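6th May

Back on the college lookup tool. The Skarimis export finally came through, 4000 rows, one per campus, and the enrollment column is a mess again. Brorkavel reports fall headcount, Ruggiero College reports full-time equivalent, and both land in the same field. Split it into two columns and reran the import. Took 10 minutes, no errors this time.

Search log next. Pulled the last 30 days of queries. Most people type the school name and then "tuition" or "nursing." A good number type the old name of Brorkavel, from before it started giving four-year degrees, and get nothing back. Added the old name as an alias. Need to do the same for the others that dropped "Community" from their names. I have nine on the list so far.

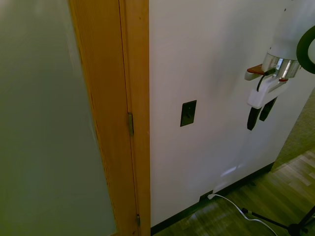 The admissions office at Stoken wrote back that the alias should not show on the results page, only work behind the search box, and that their two-year programs are still listed under the old catalog codes, so please leave those alone until the new catalog is out. Fine by me. Set the alias to hidden and marked the Stoken codes as locked.

Left to do:
Founding year is blank for some 30 schools in the February file. Check against their own history pages.
Alumni field still cuts off after the first comma.
Ask Skarimis if the next export can carry a headcount/FTE flag so I don't have to sort it by hand.

Backup is on the shared drive under the import folder. Don't rerun the old script, it overwrites the split columns.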